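Plutberg Invoice Kit

A small set of scripts and templates for new businesses that want to get paid faster! Point it at your list of open invoices and it drafts friendly reminders, sorts them by due date and shows how much cash is still out there. It handles up to 2000 invoices per run.
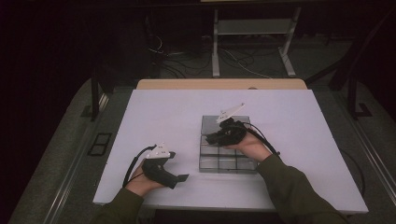
Kusum Dixit wrote in to say that the 28-day reminder did more for her cash flow than any late fee - she'd love a gentler version for longtime clients. It's on the list for May.

Settings live in one plain text file. Payment terms default to 50 days, so change that first.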